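FOR IMMEDIATE RELEASE

Dindemell opens applications for paid science placements in Skoltimside

SKOLTIMSIDE, November – Applications are open now for the Jia placements, a paid program for people who want to work in science and don't have a way in yet. Eight weeks. Real lab and field work. No degree needed.

Dindemell, which runs the program, had 355 applications last year, its biggest pile so far. More places this time, at four host sites, including the freshwater station at Tavivmont and the seed store in Skoltimside. Full list of hosts goes up on the program page next week.

Who can apply: anyone 18 or over. School leavers, career changers, parents coming back to work, all welcome. Past placement holders have come from kitchens, call centers and a bus depot. One is now a full-time field technician at Tavivmont, counting mayfly larvae and, in her words, "very happy and very muddy."

What you get: weekly pay, travel costs, boots and waterproofs if your host is outdoors, and a named mentor. Housing help for Tavivmont – ask early, rooms go fast.

How to apply: one page on something you've wondered about and how you'd try to find out. Thats it. No résumé, no references at this stage. Video or audio is fine too, three minutes max.

Shortlisted applicants will be invited to a visit day befor final offers go out.

Media contact: Dindemell press desk, extension 1509. Interviews with past placement holders on request.

ENDS

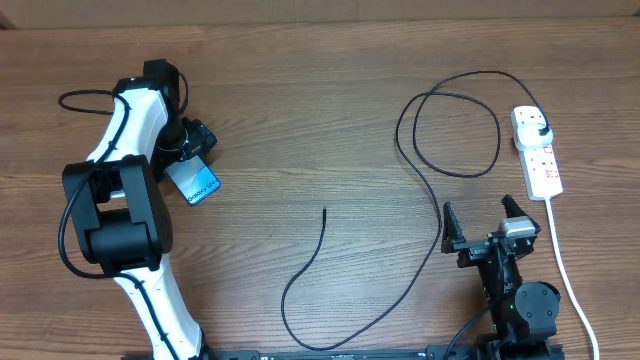 Photo: Dindemell press desk. Free for editorial use with credit.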